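Satum Automation Forum > Standards and Good Practice > Bench-scale workcells
Draft rule on cable routing for two-arm cells: comments sought
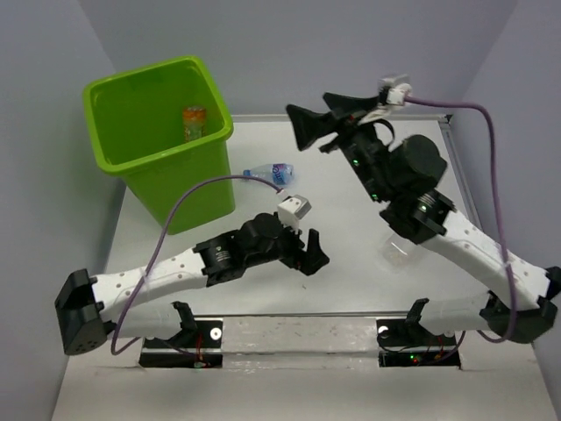

Two-arm robotic cell, with the wrist cables looping back along the white links.

Stokia_Moderator
Members are invited to comment on draft clause 15 of the forum's good practice guide. The proposed wording reads: "Cables serving a wrist-mounted module shall be secured to the link at intervals and shall not form a free loop within the working area." Comments close at the end of the month.

clinis_labs
Our organization supports the intent but not the wording. A purple cable arcing up from the wrist, as on the left arm, provides slack for wrist rotation. Tying it down along its full length would move the strain to the connector. We recommend a maximum loop height in place of a prohibition.

Saarinen_QA
We respectfully disagree. A maximum height is difficult to inspect on arms of differing geometry. In our June audit of 377 cells, loose cabling was the most frequent finding, and most sites had a written height limit.

clinis_labs
Was the limit measured with the arm at rest or at full reach? The two give very different results.

Saarinen_QA
At rest. We accept that this is a weakness in the method.

bench_safety_ott
The draft is silent on the wiring at the base. Red leads are visible beneath both mounting plates, at the near edge where an operator would normally stand. I would ask that clause 15 cover base wiring as well, or that a separate clause be drafted.

Stokia_Moderator
Noted. Base wiring will be considered under clause 2 (fixed installation). Would members accept "shall not form a free loop exceeding the limit stated by the cell owner, measured at full reach"?

clinis_labs
Acceptable to us.

Saarinen_QA
Not in its present form. An owner could state 1000 mm and comply. We will submit alternative wording.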